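Cleaner shrimp keep two schedules, and the fish know both

By Nesma Kettani

A cleaner shrimp makes its living by picking parasites and dead skin from the bodies of larger fish. The client holds still, often with its mouth and gill covers open, and the shrimp climbs aboard. Many of those clients eat crustaceans. Why they do not eat this one has occupied reef biologists for decades.

A field project at the Kodum reef station has looked at a narrower problem: when the shrimp work, and whether the fish adjust their visits to match. The team, led by Rostam Golestani, recorded 300 cleaning bouts at 15 stations, all on the sheltered side of the reef at a depth of 3 meters.

The bouts fell into two periods. The first began shortly after sunrise and ended by midmorning. The second began late in the afternoon and ran until the light was too poor to record. Between them the shrimp stayed under their ledges and ignored most of the fish that stopped nearby.

Resident fish such as damselfish and small groupers rarely came at midday. Fish that ranged more widely turned up at all hours and were often refused. Golestani reads this as evidence that residents learn the hours of a particular station. Baldur Fogh, who handled the statistics, is more careful. Residents may simply be less active at noon, he says, and the data cannot yet separate the two explanations.

The shrimp signal that they are open for business by rocking from side to side and waving their long white antennae. Rocking was more frequent when the approaching fish was dark in color. A hungry shrimp rocked sooner and kept it up longer. Shrimp that had fed well in the morning sometimes skipped the display and let the fish leave.

Molting interrupts the routine. For a day or so after shedding its shell, a shrimp is soft and stays hidden. At stations held by a pair, the partner usually kept working. At stations with one shrimp, service stopped, and some residents returned several times before giving up.

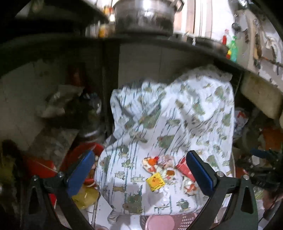 A dented cooking pot on a dark shelf, with glass jars and bottles beside it.

The next round of fieldwork starts in May. Paavo Hyvönen plans to shade several stations at midday to test whether light level alone sets the schedule. If shaded shrimp begin cleaning at noon, the team will record how long the residents take to notice. A second test will move single shrimp between stations, leaving the fish where they are.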